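3.2 Task set and recording procedure

Collection ran over one term, in the back half of the teaching lab, with the student team doing both the wearing and the logging. Each student was wearer for one block and logger for the next, then swap. A block is one task, one wearer, one table setup. No block was allowed to run past the point where the wearer asked to stop, and short blocks were kept if the log sheet was complete.

Tasks were picked by the students at the start of the course, from a longer list that Nathalie Hawthorne and Declan Fairclough had put together the summer before. The rule was that the object had to be cheap, easy to replace and used with two hands at least part of the time. We ended up with 21 tasks. Four groups: open and close, plug and unplug, fold and wrap, sort. The plug group turned out to be the hardest by some way and takes up most of this section.

Hand motion comes from a pair of wearable exoskeleton gloves (in the text and tables, "the Jutero pair", after the course's name for the build). Finger joints are read from the linkages. Wrist pose comes from the side plates, which are rigid and fixed to the glove, so no plate should shift relative to the back of the hand during a block. If one did, block is marked and left out of the wrist results but kept for the finger results. Both gloves are cabled. We tried a wireless version early in the term and dropped it after two sessions of lost packets; see Section 5.

Calibration before every block. Flat hand, fist, then thumb to each finger in turn, both hands, then the same again in reverse order. Students found this boring and by week three were rushing it, which shows up in the data as a higher thumb offset for those sessions (Table 4). We added a check in the Oltell logger that refuses to start a block if the two passes disagree. That fixed most of it. Should have been there from day one.

3.2.1 Power strip task

The strip task was proposed by Leire Bravo as a stand-in for bench wiring. The wearer finds the strip, turns it to a comfortable angle, holds it with one hand and works on the sockets with the other. In the long version the cord also has to be moved out of the way first. Start position of the strip was changed between episodes by the logger, the wearer looking away. The cord is left as it falls. We did not coil it, on purpose, as a coiled cord pulls the strip back toward its old angle and the wearers learned to fight that instead of doing the task.

Work surface is a foam board laid on the table. The board gives a little under the fingertips and keeps objects from sliding, and it is cheap to swap out. Swaps were rare in practice, so the surface in late sessions has a good deal more wear than in early ones. We left this variation in. A policy that only works on a clean board is not much use to anyone in this lab.
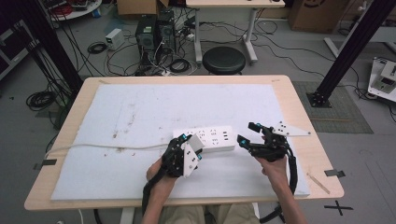
Figure 3. Power strip task from the wearer's viewpoint. Left glove on the near end of the strip, right glove raised with fingers open. The side plates with their small holes can be seen on both gloves.

Two things about the task matter for the results. First, the hands do very different jobs. The holding hand barely moves for long stretches and its finger readings drift slowly as the grip relaxes, while the working hand makes many short moves with rests in between. Averaging error over both hands hides this, so all numbers in Section 4 are given per hand. Second, the holding hand covers part of the strip from the wearer's own view. Heloísa Pacheco's labeling guide asks for the strip to be marked visible, partly hidden or hidden in each keyframe, and partly hidden was by far the most common label in this task. Agreement between labelers was good on the other two and poor on this one. We merged "partly hidden" and "hidden" for training, kept them apart in the released files.

Plate direction also needs a note. With the hand palm down the plate sticks out to the side, and when the forearm turns it swings down or outward. Wearers with shorter forearms tended to knock the plate on the table edge when reaching for objects close in. Milagros Figueroa moved the near limit of the work area back from the edge after the first pilot and the knocks mostly stopped, but pilot blocks are not comparible to later ones for wrist pose and we do not report them together.

3.2.2 Episode counts and filtering

The team recorded 3000 episodes over the term, all tasks. Of these 560 are power strip episodes, long and short version together. An episode starts when the wearer says go and ends when both hands are back flat on the board. Students first tried to cut episodes by hand after the session, gave up on that quickly, and went over to a foot switch held by the logger. A few episodes from the changeover have the start marked late. They are flagged, not removed.

Filtering was done in two passes. Pass one is automatic: missing frames, a finger joint outside its mechanical range, clocks out of step between gloves and camera. Pass two is by eye. Two students watch each flagged episode and vote keep or drop, with ties going to whoever ran the Saturday session that week, normally Leire. The notes from pass two are included with the data as written, spelling and all, since some of the reasons ("sleeve caught, kept going") do not fit any of our codes.

Baseline policies were trained on the kept episodes only, using the Batista training scripts from last year's course with no changes other than the hand model. We had planned to tune these per task. No time. Results in Section 4 should be read with that in mind, the strip task above all, where the default action window is probably too short for the holding hand.

3.2.3 Notes for repeating the course

Set aside the first two weeks for gloves only. No tasks. Students who went straight to tasks had to relearn how to reach, and their early episodes are mostly dropped in pass two. Keep the cables behind the elbow where you can, with enough slack for the wrist to turn fully over. Tape down the table position before the first session and check it before each block, we lost one full afternoon to a table that had been pushed back after cleaning. Write the glove size on the log sheet. We did not do this at first and had to go back and ask everyone, and two answers do not match thier calibration files.

Grading was on the log sheets and the written task report and not on episode count. In the pilot it was on count, and the wearers hurried. Report template and the labeling guide are in Appendix B.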